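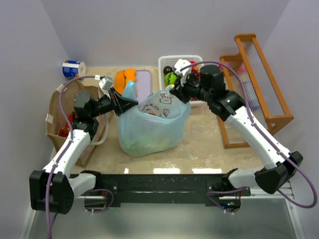 **Re: Lodo open day, who's coming and what do we show**

Hi all,

quick one before I run for the train. Notes from the Lodo visit, unsorted.

Jennylyn Enriquez wrote:

> Can someone who went tell us if the two-arm bench is worth 11 people giving up an afternoon? Edano will only pay the van once. Also is it all boxes and bolts or do they do anything soft?
>
> Jennylyn

Yes, worth it. And yes, soft stuff, mostly. Bags, plastic ones included, one gripper on each side of the rim. Gil-soo stood there for the whole slot and missed the coffee.

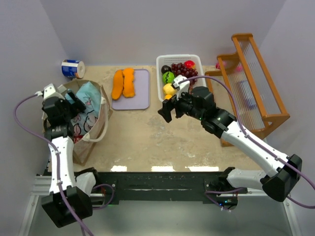

*2 min read (list digest)*

Same table, tote bag this time. Left arm goes in after the cloth, crumpled up inside, and that's the part I'd want our people to see. Right arm was over by the basket of fruit-like items. Each gripper carries its own little white camera module, purple cable clipped down the arm. Iulian, you asked about cable routing, so look at the clips along the forearm and then the big loop near the base. I'd want less slack there but ask them.

Practical:

- demo slots are 60 minutes, groups of 4 max, so we'd need three slots
- the bench is small, stand at the side
- bring questions in writing, Vilgot Tangen runs the desk and he answers those first
- parking is behind Boutros, NOT the front lot

Didnt get a straight answer on how they pick the objects. Britt-Marie has the contact, can you chase?

Next open day is in July. Need names from everyone by lunch tomorow, reply to the list not just to me pls.

Iulian, did you keep the handout? Mine is on the train seat from last time.

G'night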